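Notebook, bench 2 / kitchen end
8/24/24

Picking up from the tray business. Read back over the February pages first, half of them are no use because I didn't write down which soap. Won't do that again. Soap today is the Haslinger stuff, green cap, diluted 8 ml to the bowl. Bowl is the big one from Plevthorpe, filled to the line.

Aim, so I don't drift: find a clearing-up routine for the tea room and the canteen job that doesn't wreck the table tops. Plates, trays, wipe down, in that order or some other order. Batitz want it on one side of paper by the time they reopen. They have 200 covers on a full day and the tables are what people complain about, more than the plates.

Tray first then plate, or plate first then tray? Did both. Plate first is slower by the clock (532 s for the full run against something shorter, I stopped the watch late so not trusting it, redo). But with tray first you end up carrying everything in one go and anything on the rim ends up on the floor. Kept to plate first for the rest.

Sauce. Ketchup is the worst of the lot once it has sat. Left a smear on for 40 minutes on one of the old plates and it needed the scourer, fresh one came off with a cloth and no soap at all. So whatever we write, "scrape and rinse straight away" goes at the top. Mayonnaise no trouble. Mustard stains the cloth but not the plate, odd.

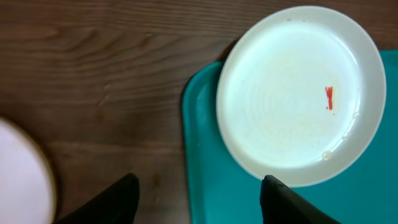
Also need to settle where the plate goes on the tray. The teal trays are a bit mean for the round white plates, if you put anything else on there the plate gets shoved over the edge and then it rocks when you pick the tray up. Fine for one person having toast. Not fine for stacking. Asked Werkus whether they do the same colour in the next size up, no reply yet, chase.

Table top: crumbs are a pain on the dark wood, the pale ones show up from across the room and then you miss the brown ones completly. Dry brush before the damp cloth. If you go in with the damp cloth first you just make paste and push it into the grain. Tried it both ways on the same stretch of table and the brush way wins easily, less rubbing too so the shine ought to last.

Water drops on the rim: leave them or dry them? Drying with the tea towel left fluff. Rack is better but takes up the whole draining board. Think we say rack, and towel only if short of space. Need lint free cloths, add to order.

To do
- redo timing, plate first, start watch when first thing is lifted
- same again tray first, for fairness
- ketchup at 10 and 20 mins, see where it turns
- chase Werkus re bigger tray
- cloths
- write up the one side for Batitz, large print, goes above the sink

Out of scourers by the way. Someone has had the last pack, pls put it back or tell me where its gone.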